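Home | Contents | Chapters | Glossary | Index

Chapter 4: Working Behind the Board
Posted in October by Wing-sze Yau

Most people who enter radio think first about the microphone. In a small station the person at the microphone is one of several, and often the least busy. This chapter covers the board operator, the producer and the traffic desk, and explains how a single hour of programming passes among them before it reaches a listener.

We will follow one station, Stendale Community Radio, through a normal weekday morning. Stendale has 18 people on its schedule, most of them part time. Its signal covers the town of Nirkar and the farms to the east of it. 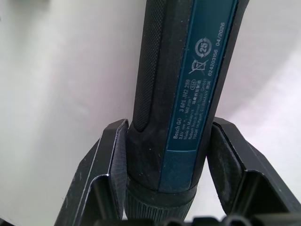 The board operator arrives before the host. At Stendale the shift starts at 5:15 a.m. with a check of every input on the console, a look at the overnight log, and a test of the phone lines. Small repairs also fall to this shift. A loose mic arm or a rattling rack panel can be heard on air, so every studio should keep a cordless screwdriver with a rubberized grip in a marked drawer. Anything beyond a loose screw is written in the log and left for the engineer.

The producer works from the hour clock, a chart that divides 60 minutes into fixed segments. News sits at the top. Spots, weather and music are placed around it, and the host fills what remains. A new producer often builds the clock too tightly. Daichi Ueda, who trained at Stendale, planned his first show with no spare time at all and was 90 seconds over by the second break. He dropped the weather to get back on schedule, and listeners called to complain.

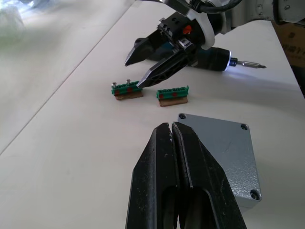
Remote broadcasts add another layer of work. The crew needs power, a line back to the studio and a place to stand out of the wind. Connections left outside for a full day must be kept in a closed enclosure. A metal one with a lid like this gray, square one, with screw holes at the corners, is a common choice – check that the screws are in the bag before leaving the station. The producer should also carry a printed copy of the hour clock.

Traffic, in radio, means the scheduling of paid spots. The traffic desk at Stendale places 76 spots on an average day and 2570 in its busiest month. Each must run in its assigned break, and each must be logged. If a spot is missed, the desk arranges a make-good at a similar hour.

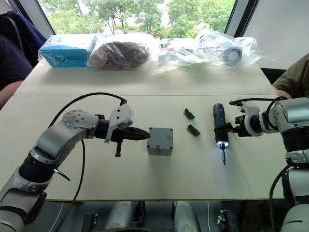 Fig. 4.3. Needle-nose pliers and a small gray box with a screw at each corner of the lid.

Section 4.1 begins with the console. Before reading it, listen to one full hour of a local station and write down the start time of every segment. Keep the list – you will use it to draw an hour clock in Section 4.2.

Related chapters
Chapter 3: Writing for the Ear
Chapter 5: The Interview
Chapter 6: Case Study – The Rothe Morning Show
Chapter 7: Selling Airtime in Tavetti

Previous | Next | Back to top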